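Buy the Bin Before You Buy the Arm

Most equipment budgets I read have one big number at the top and a handful of small ones underneath. The big number is the machine. The small ones are whatever was left when the machine had been paid for. I have spent a good part of my working life helping small plants and packing rooms plan for automation, and I think the order is wrong. The small lines should be written first, and the machine should be chosen to fit them.

The case that made up my mind was Candier, a produce and snack-box packer that wanted one robot arm to pick mixed items into baskets. The plan that reached me in March had a quoted arm, a quoted two-finger gripper, a stand, and a line called "sundries" with 2,000 dollars against it. Sundries covered the baskets, the table surface, spare fingers, the camera bracket, cables, and any time spent trying different products. The integrator, Skarnine, had not been asked about any of that. To be fair to them, they quoted what they were asked to quote.

Clodagh Ó Flaithearta, who ran the packing floor, wanted to know which items the arm would handle on the first day. The plan didn't say. It said "general picking." I have come to treat that phrase as a warning sign. A person can do general picking. A purchased cell does the things you tested, and it does them at the rate you tested, and everything beyond that is a change order.

So we stopped the purchase for 8 weeks and spent a little on simulation. There was some grumbling over this. The finance side saw it as paying for pictures of a robot when we could have had the robot. I saw it as the cheapest way to find out what the sundries line should have been.

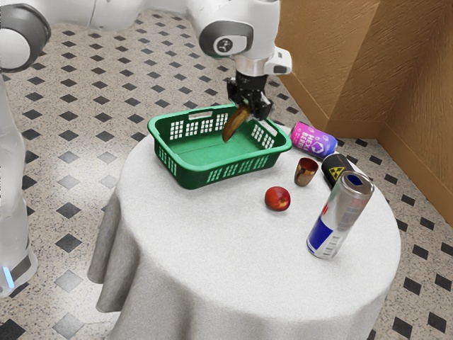

A simulated cell is only as useful as the items you put in it, and this is where buyers get lazy. They ask for a demo and get a row of identical cardboard boxes. I would load it with awkward things. Give it a banana that has gone brown, to be lowered into a slotted plastic basket, and then make it deal with drink cans lying on their sides, an apple, and a small shiny cup, all on a tablecloth. Every one of those is a budget question. Fruit bruises, so you need to know what gripping force you can set and whether you want softer finger pads. Cans roll, so you may need a surface or a tray that holds them still. A shiny surface can confuse a depth camera, so the cheap camera may turn out to be the expensive one. Put two cans up against each other and you are asking whether two fingers can get between them at all.

The basket deserves its own paragraph, and its own line in the budget. People treat it as something that already exists in the building. But the rim height decides how far the arm has to reach over, and the inside width decides whether the gripper can open once it is down there. If the gripper can't open inside the basket, the arm has to drop things from above, and then you are back to bruised fruit. At Candier we ended up pricing 100 new baskets of a single model, to replace a mix of several kinds bought over the years. That cost more than the whole of the original sundries line. It was also the change that let us go with a smaller arm.

That last point is the one I would press on anybody holding a purchase order. When the bin, the table height and the item list are settled, the arm you need is often shorter and cheaper than the one you were first shown. When they aren't settled, the seller quite sensibly offers you reach and payload to spare, and you pay for the uncertainty.

There is an argument on the other side, and I take it seriously. A manager at Tillau put it to me this way: if you wait until every detail is known, you never buy anything, and meanwhile your people are still lifting baskets by hand. He bought first and sorted out the rest on the floor, and his cell runs. I don't doubt it. He also has a mechanic on staff who can make brackets and who doesn't get billed to the project. Most of the places I visit don't have that person. For them, sorting it out on the floor means paying an outside firm by the day.

Simulation has limits, and I would not sign off a purchase on it alone. It will tell you a good deal about reach and clearance and much less about how a soft banana behaves when it is squeezed. Cloth wrinkles and labels come loose, and the lighting at four in the afternoon is different from the lighting in the morning. Set aside money for a real trial with your real products, ideally on a rented arm. Kang, a rental outfit we used later on, let us apply part of the fee to the purchase, and it is worth asking any supplier for the same.

My rule now is simple enough to put on a request form. No arm gets priced until there is a written list of items, a named container, a measured work surface and a figure for testing. I also ask for 5 years of consumables to be written out, because finger pads and cables wear and somebody will have to order them. If that list can't be filled in, the project isn't ready for a quote, and the money is better left where it is until next year's round.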